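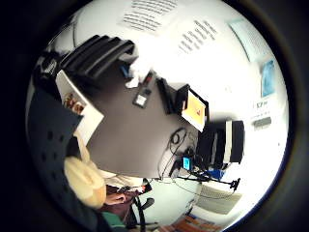 Simone Prado

Shahnaz Herath has worked at the same grey desk for nine years, and she reckons she's tidied it properly maybe twice. "I do the wipe-around," she tells me, laughing. "You know, you lift the tissues, wipe, put the tissues back!"

I'd come to Drultlow to ask how people keep a shared office livable, and she was the name everyone gave me. She does the desks, the shelf and the notices on the wall, on top of her real job in accounts. Paper is her favourite bit to complain about. "Someone sticks up a sheet with a dozen lines on it and then we all stop seeing it. I could put my shopping list up there - it'd last till November."

So what's her system? Bins, mostly, and the bigger the better. She likes them white and open at the top, so you can see what's in there without rummaging.
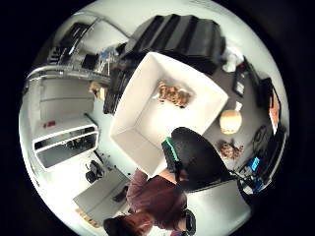 "Lids are where good intentions go to die," she says, and I had to agree, thinking of the tubs in my own garage (I have a lot of tubs). Her rule is one bin per job, emptied right out before the next job starts. She learned that at her last place, Warkar, where she once cleared 69 mugs out of a single cupboard and found a colour she'd never seen in nature.

Does she ever just leave it all and go home? "Oh, heaps of times. Emil Leitner sits across from me and he's worse than I am, so I always look good." She's got the shelf to sort next, and she's asked me to come back and hold the rubbish bag.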